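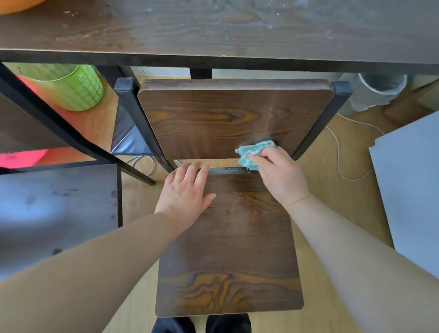

Facilities Forum > Dining Areas > Chair and table cleaning, Brornidano lunchroom

ursu_facilities
Effective January, chairs in the lunchroom are to be wiped by hand at the close of service, at 2 p.m. Staff should clean the backrest first, then the seat, then the metal crossbar between them. One damp cloth may be used for no more than 14 chairs. Tables are handled separately.

kmw44
May I ask for the reasoning on the order? Crumbs from the tabletop fall onto the seats. I would request that tables be done first.

ursu_facilities
The chairs are pulled out before the tables are wiped, so the crumbs should land on the floor.

kmw44
With respect, they land on both. We have 105 chairs and I would prefer to wipe each of them once.

Zostlow_east
Our building follows the tables-first method and I support kmw44 on this point. I would also ask that the notice mention drying. Water left on the dark woodgrain finish dries to a visible streak — the backrests are the worst for it.

rustex_b
I do not agree that drying is necessary. A well-wrung cloth is sufficient, and a second pass adds considerable time.

Zostlow_east
Sufficient on the seats, perhaps. Please look at the backrests under the window light.

ursu_facilities
The order will be changed to tables first. Drying remains at the discretion of each building.

kmw44
Thank you. Does the limit of 14 also apply to the drying cloth?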